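4.2 Preparing staff for the change

The packing hall at Birkby employed 40 people when the sorting arm was approved. Before it arrived, the packers were shown the planned work in simulation, in sessions led by Efua Osei. Most had expected to be told about job losses. What they asked about was pace – who would set it, and who could stop the arm when a batch went wrong. 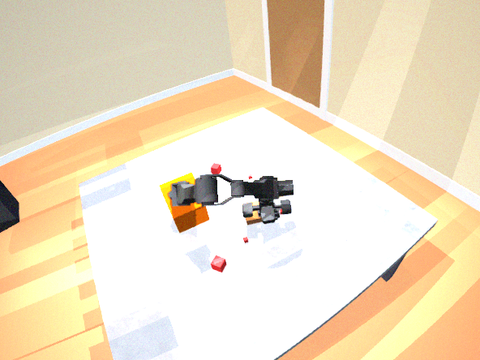 Figure 3. Simulated table task used in the staff sessions, with the gripper at the yellow-and-orange cube. Red cubes of different sizes lie elsewhere in the workspace.

We interviewed 11 packers after the sessions and again in December, once the arm was in daily use. In the first round, several said the simulation made the job look tidier than their own benches. By the second, lifting was mentioned less and waiting more. Vernon Chan, a shift lead, described his day as "watching, then hurrying". Two packers had moved to fault checking, a role with no written duties at that time. Pay grades had not changed, and this came up in nearly every interview. We return to it in Section 5.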